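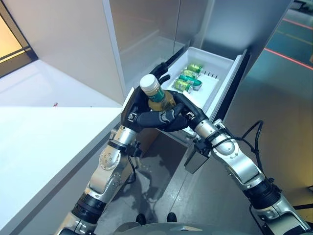

A small glass bottle and an open fridge drawer.

Three people in my life are now drinking ginger shots. One is my sister, one is a guy from work, and the third is my dentist, who brought it up while I had a mouthful of cotton and couldn't argue. So I've been meaning to write about these for a while, and November seems like the right time, when everybody in Mastau is sniffling and the displays at Berell have moved up next to the registers.

If you haven't run into them: they're tiny bottles of juice, two ounces or so, that you're supposed to throw back first thing in the morning. Ginger, lemon, usually turmeric, sometimes cayenne. Some are orange and some are a green I don't care for. They cost as much as a sandwich used to.

The brand my sister buys is Plilolar. She gets the monthly box, and the monthly box is $57. I asked her what it does and she said it "supports" her immune system. I asked what that meant and she said I was being like this again.

I am being like this again. "Supports" is my least favorite word on any label. It's a word you can put in front of anything. My couch supports my immune system. Supports it how? Compared to what? The label doesn't say, and if you turn it around there's the usual line in tiny type telling you the product isn't meant to treat or prevent anything. So the front of the bottle winks at you and the back of the bottle takes it all back, and we're supposed to read only the front.

Then there's the vitamin C. The Plilolar box says 1000 mg per bottle in type you could read from across the street. It sounds like a lot, and it is. It's far more than an adult is told to get in a day, and your body isn't a savings account. With vitamin C you use what you can and a good share of the rest goes out the usual way. I'm no doctor, I just read things, but I haven't found anyone without a box to sell me who thinks a person eating ordinary food needs that much every morning before coffee.

As for the ginger, I like ginger. I believe it can settle a stomach. My grandmother gave us flat ginger ale for every illness including a broken toe, and I remember it fondly, but I also remember the toe. What I can't find is the part where a spoonful of ginger juice keeps you from catching what the kid behind you on the bus has.

I went and read the reviews, which I should know better than to do. There were 291 of them on the Plilolar site, and I read more than I'd like to admit. They fall into two piles. The first says "I haven't been sick since I started!" and then you look and the person started in June. I haven't been sick since June either. I've been drinking tap water and eating cereal for dinner. The second pile says "I did get sick, but it would have been so much worse." I love that one. You can't lose with that one. If you stay well, the bottle did it, and if you get sick, the bottle did that too, in a kind and merciful way.

There's one bad review, from somebody whose box arrived warm. The company apologized and sent a new box.

My coworker makes a different case, and I'll give him this much, it's a better one. He says it's a ritual. He gets up, he drinks the thing, it burns, he feels like he's started his day like a person who has it together. Fine! I have no quarrel with that. I have a mug I feel that way about. But the mug was a one-time purchase, and I don't tell people at lunch that it lowers inflammation.

Inflammation is the other word. When did we all get so inflamed? I ask people what theirs feels like and I get "puffy" and "foggy" and "just kind of off." That's also what being 46 feels like. It's what sleeping five hours feels like. I'm willing to be told that something is going on in there, but I'd want it to come from a blood test and not from a subscription page with a timer counting down in the corner.

Since I try to be fair, I bought a few. Berell was out of Plilolar, so I walked over to Tanguy and got the store brand, which has the same four ingredients in the same order and costs less than half as much. I drank one each morning for a week. Here's what I can report. It's very hot going down. It wakes you up about as well as stubbing something. On the third morning I had it on an empty stomach and regretted it until ten. On the last day I had a slight sore throat, and I'm not going to blame the shots for that, even though by the rules of the review section I probably could.

I also tried making it, because the homemade crowd is loud and I wanted to be able to say I had. You peel a great deal of ginger. You put it in the blender with lemon juice and a bit of water, and you strain it through something you will never get clean. What comes out is stronger than the store stuff, and the whole batch cost me a few dollars. It lasted in the fridge until it started to smell like furniture polish, then I dumped it. I put the leftover ginger in a stir-fry and that was the best use of ginger I'd made all week.

My sister says I went in wanting it not to work. Maybe so. But she went in wanting it to, and she's out $57 a month, so I don't see why my bias is the one that needs explaining.

I told her she could buy lemons and a flu shot and have most of the money left over. She said the flu shot made her arm sore. She's going to read this, so I'll add that she looks great.

Next up, if I can get through the paperwork, is the water filter salesman. He says there are 1000 things in my tap water. I asked for the list and he said he'd email it.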